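Workroom notes: cleaning the matte tabletops

The pale tops in the Clivley workroom were cleaned and inspected ahead of the spring session. Impi Väisänen wrote up the method, and it applies to any matte, light-colored top in the building. Glossy tops are covered by the Faulkner sheet and are not discussed in this item.

Most gray marks on a matte top are deposits. Material from a box base, a shoe sole or a metal foot transfers to the surface and stays in the fine texture of the finish. A smaller number are true scratches, where the finish has been cut. The two look alike from standing height. To tell them apart, draw a fingernail across the mark at a right angle. If the nail catches, the finish is cut and cleaning will not remove the line.

For deposits, work in this order:

Dry wipe with a clean microfiber cloth to lift grit.
Wipe with warm water and a small amount of dish soap, cloth wrung out well.
Rub any remaining mark with a soft white eraser, light pressure, short strokes.
Wipe again with plain water and dry at once with a second cloth.

Melamine foam is no longer on the supply shelf. It is a fine abrasive and leaves a shiny patch on a matte finish, and the patch is more noticeable than the scuff was. The same goes for scouring powder and the green side of a kitchen sponge. Solvents need a test on the underside first — leave the spot overnight before judging it.

Edges get a separate pass. Soap residue collects along the rim and holds dirt, so run a damp cloth the full length of each side and follow with a dry one. Keep drips off the floor covering.

Demyd Pylypenko has put felt pads under the storage bins and the tape dispensers. The pads are from Nurberg, pack of 140, stored in the drawer marked Rirnus. Replace a pad when it is flattened or has picked up grit, and lift bins when moving them. A padded bin dragged over grit will still mark the top.

Tops with cut finish stay in use. They will be reviewed in August, when the refinishing budget is set.
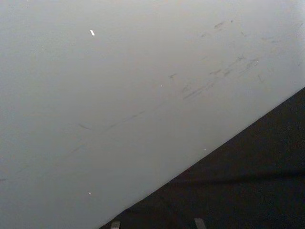
How long should a top dry before bins go back on it?
Thirty minutes after the final dry wipe, or one hour if the room is humid.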